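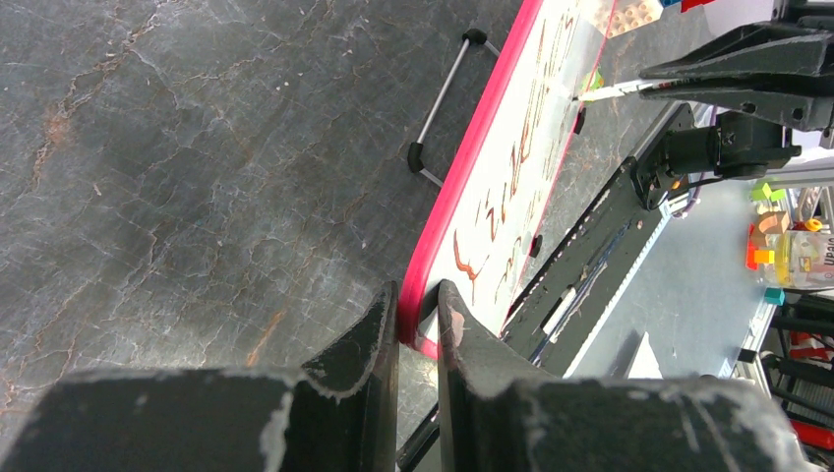
Date: 2019-01-27
Subject: Re: [tralach-home] orange marker does not go away from small whiteboard

Hello all,

I answer to the question from last week, which I copy here:

> We have the small board with the pink frame, the one from Sadell. In December
> we wrote on it with an orange-brown marker and now the writing smears but it
> stays. I tried dry cloth and a wet cloth. Is the board ruined? I paid 90 for
> it with the postage and I do not want to buy another one.
> Also, do you keep the wire stand on when you clean?

I don't think it is ruined. I have the same kind of board, with pink-red frame and a wire stand with black rubber ends, and I clean it on the kitchen table. My way is the following.

First, write over the old strokes with a fresh black marker and wipe at once, while it is still wet. The new ink takes a part of the old one with it. For cursive writing this is boring work, I know, but please go line by line. If you rub the whole board in one time, you only move the color from one side to another.

For what remains I use a little rubbing alcohol on a cotton cloth. Please don't use the kitchen sponge with the green side. It makes very fine scratches in the gloss, and after this every marker will stay.

About the stand: I leave it on, but I hold the board by the frame and I don't press above the stand. My table is dark with stone pattern, so it hides drops very well. Wipe it too before you lay the board down. 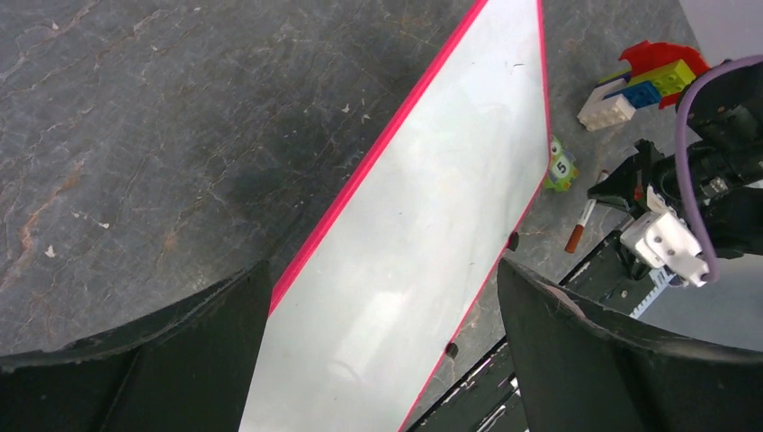
What to check after the cleaning

Look at the surface from the side, against the window. Gray streaks are mostly rests of alcohol and ink, and a dry cloth takes them. Small dark specks are more difficult. I try with a fingernail inside the cloth.

Also please move the building bricks away before you begin. Studs are hard and they can mark a board when you push it over them.

There was a longer discussion about cleaning liquids in message 1345, and one about Alano markers in message 964. I did not try those markers myself, so I can't say if they are better.

With kind greetings from Jasińska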